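Unit 3: The Play Kitchen
Handout for Rukhsana Dogar's early childhood materials course, March

I love this unit! A play kitchen looks like a heap of bright stuff, and yet almost everything we've covered so far turns up in it — sorting, naming, taking turns, pretending. Read Bevan pages 44 and following before class.

Start with food on the cooktop. Children go straight for it, and so do adults. 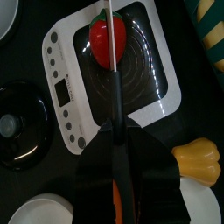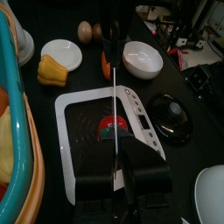

Now think about cutting. A toy knife and a fruit give a child two jobs at once: one hand steadies, the other presses. Watch for which hand does what, and write it down before you say anything to the child.

Next, dishes. Does the egg go on a saucer or in a bowl? Let them argue it out (they will, and it's wonderful).

For next time: plan a ten-minute cooking game using one vegetable, one dish and one lid. Bring your Arner checklist, and leave the last column blank.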